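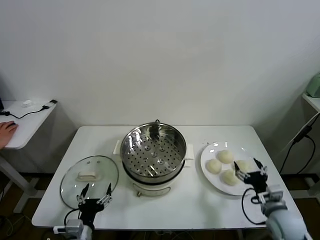

Kiros Ejigu
Fiction contributor

Dagim Seyoum wanted the buns moved by eight o'clock. He had told his mother so on the phone, and she had said she would believe it when she ate one.

The steamer was hers. She had called it Birhane for years, after the cousin who gave it to her. The lid lay to the left of it, the plate to the right with four buns on it, and the basket was open.

"Which one first?" I asked.

"The near one. The others are harder to get at."

He typed the line again. Skenance was the name of the program, and it had 362 lines, most of them written in July when the workshop was too warm to solder in. The arms had cost us 600 each and a winter of evenings.

"Force?"

"Eighty-four."

"It was 87 last night."

"Last night it went through the dough."

I kept my hand on the other table, near the edge, and waited. Dagim read the numbers aloud, changed one, and read them again. His phone rang and he let it ring.

"She'll ask if they're done," he said.

"Tell her they're on the plate."

"They were on the plate when she left."

He pressed the key. The right arm made the small sound it always made before it moved. I stopped looking at the screen and looked at the bun.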